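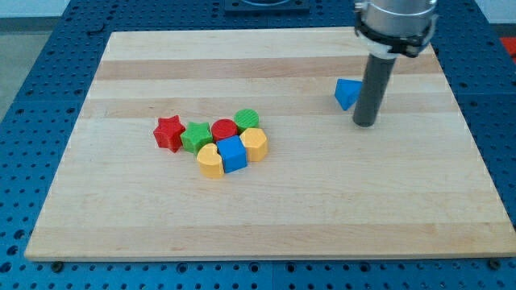 Chapter 11
Wood Movement and Glued Panels

Wood takes in moisture from the air and gives it back. As it does, it changes size. A wide board can be noticeably narrower in November, once the heat is on, than it was in the summer. Its length hardly changes at all.

Most solid wood panels are glued up from narrower strips. The strips come from different boards, and often from different trees, so bands of lighter and darker color are common. Color has no effect on strength. What matters more is the moisture content of the strips at the time of gluing. If one strip is wetter than its neighbors, it will shrink more than they do, and the joint between them will show as a ridge or a shallow groove.

Lyle Whitlock, a cabinetmaker in the town of Cuypers, kept a record of 414 panels made in his shop. Only 15 had opened at a joint, most of them near the ends, where wood dries fastest.

In this chapter you will learn to:

Read a moisture meter
Estimate how much a panel will move across its width
Prepare edges for gluing
Attach a tabletop so that it is free to move

Key terms: end grain, equilibrium moisture content, flat-sawn, quarter-sawn, sprung joint

11.1 Water in Wood

A living tree holds water in two places: inside the cell cavities and within the cell walls.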